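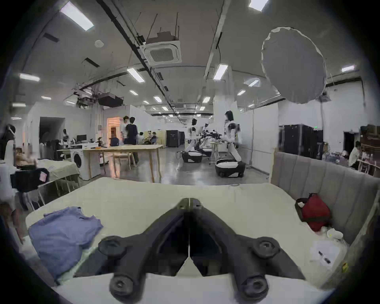
I started doing a bedroom walk-through at my rental cottages after Hazel Holloway, who used to own the place on Quintanilla Street, told me she'd replaced one mattress and a whole section of baseboard over a slow leak behind the wall. That was an $875 bill for something she could've spotted in a minute with the bed pulled out! So now I go room by room between guests, clipboard in hand. Beds come first, and I want them cleared before I touch anything. A crumpled piece of clothing, a bag up against the headboard, a little cup near the edge of the mattress, all of it goes on the dresser. I can't check a sheet or a seam with stuff on top, and I've dumped a cold coffee on a clean pad before (my own).

Bed and mattress
[x] Sheet off, seams checked all the way around. Clean. I use a flashlight and run a card along the piping.
[x] Mattress turned head to foot. Did this in May, will do it again in the fall.
[ ] Headboard bolts snug. Left one turns by hand. Needs a lock washer, and I've only got the wrong size in the truck.
[x] Slats: 11 of them, none cracked. One had slid over so I pushed it back.

Smoke and CO alarms
[x] Test button pressed, nice and loud. Verna Ridgeway next door says she can hear it from her porch, sorry Verna.
[x] Date on the back still good.
[ ] Spare batteries in the hall drawer. Somebody used them for the remote again. Buy more.

Windows
[x] Both open all the way and stay open. The back one sticks a bit in damp weather, so I rubbed a candle stub on the track and it's lots better.
[x] Blind cords up on the cleats.
[ ] Screen, back window. Small tear in the lower corner, up to 6 inches. Patch will do for now.

Outlets, cords and lamps
[x] No cords under the rug.
[x] Outlet behind the bed: plug sits tight, cover plate not warm.
[ ] Bedside lamp flickers when you bump it. I took it out of the room and put the old brass one in. Ugly but safe!

Floor and walls
[x] Pulled the bed out and felt along the baseboard for damp. Dry.
[x] Rug pad grips fine.
[ ] Closet door comes off its bottom guide if you pull too hard. I've fixed this twice and I'm about ready for a curtain.

Still open from last time: the night-light in the hall, and the loose tread on the Werkascombe cottage steps (third one up, I put tape on it). I'll bring the washer, the batteries and the screen patch on Friday and do the lamp too if I can find a socket for it.

Last updated: May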